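Wala bench gripper: three months on PC strip-down and rebuild

Category: workshop equipment
Bought for: the refurbishing bench, Fallomthorpe

The Wala is sold as a general bench arm with a linkage gripper, and the seller's sheet lists "PC assembly" among the jobs it will do. We refurbish office desktops, so that line was the reason for the order. What follows covers the jobs we gave it, in the order they come up on a normal machine.

Side panels and drive caddies. Good. The gripper closes squarely, and the force limit can be set low enough not to mark painted steel. Panels with a worn latch still need a hand on the far edge.

Cables. Poor. A power connector has a clip that must be pressed while the plug is pulled, and the gripper has one way of closing. We wrote a routine that presses, shifts and pulls, and it fails whenever the bundle has been dressed to the side. We now do all cables by hand before the arm starts.

Memory. Mixed. Taking modules out is reliable once the end clips are open. Putting them in is slower. The arm finds the slot well enough but has no good sense of the point at which a module is seated, so we check each one with a thumb. I had expected the reverse, as insertion is the move shown in the sales video.

Processor. We let it approach the socket but not lift anything. The lever is within its abilities. The part itself has very little edge to hold, and a dropped processor costs more than the minute saved. The makers suggest a suction tip for this, sold separately, which we have not tried.

Access is the main limit. The links are stout and stiff, which helps repeatability, but they take up a lot of room. With the gripper down over the board, much of the case is out of reach unless the wrist is turned, and the fan and drive bay restrict how far it can turn.
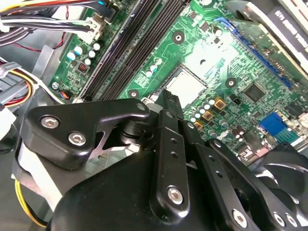

Debnath, replying under the first version of this review, disagreed with that last point and wrote that the access problem goes away if the case is laid flat and the graphics card comes out first. He runs the same arm with Stevora's longer fingers and reports 200 machines without a damaged slot, though he too plugs the cables by hand. I have since tried his order of work. It does free the wrist, at the cost of one more part to refit.

Log to date: 1,321 gripping moves, 3 dropped parts, all of them screws.

On the wider matter of chores, I would put the arm at the level of a steady assistant for lifting and placing, with a person still needed for clips, cables and anything judged by feel. We are keeping ours for panels, caddies and memory removal. A shop that handles mixed makes of case should ask for a trial on its own stock before paying.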